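The Quiet Return of the Village Pottery

Reading time: 3 minutes

When the Tresley works closed its last kiln, 122 people lost their posts and the town of Amwood lost the trade by which it had been known. The buildings stood locked for 14 years. In February the smallest of them reopened as a shared workshop, and three makers now rent benches on the ground floor.

The scheme is led by Oliwia Kurek, formerly a glaze technician at the works. Her aim is modest. Each tenant pays a low rent and gives one morning a week to teaching, and the firing costs are divided according to shelf space used. Applications are considered twice a year.
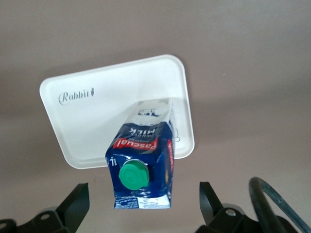 Demand for plain tableware has held up better than the founders expected, and much of it comes from families buying for young children. Mechthild Danzer, who advises the workshop on sales, believes that restraint is part of the appeal. A white tray with a raised lip, the word "Rabbit" in thin grey script and a small carrot after it will suit a nursery and a kitchen equally well, and parents are inclined to keep such pieces once the child has grown. Brightly printed ranges, in her experience, are given away sooner.

Training remains the harder question. Few of the old hands are still working, and the skills of mould-making in particular were seldom written down. Notburga Tanner has begun recording interviews with former staff, and the first of these will be held at the town library. A grant to extend the work is under review, with a decision due before the next intake of tenants.

Recent features
Brunner and the art of the paper mill
Plukau: a market town rebuilds its square
Silvan Lüthi on mending old clocks

Contact us | Copyright 2021 | Back to top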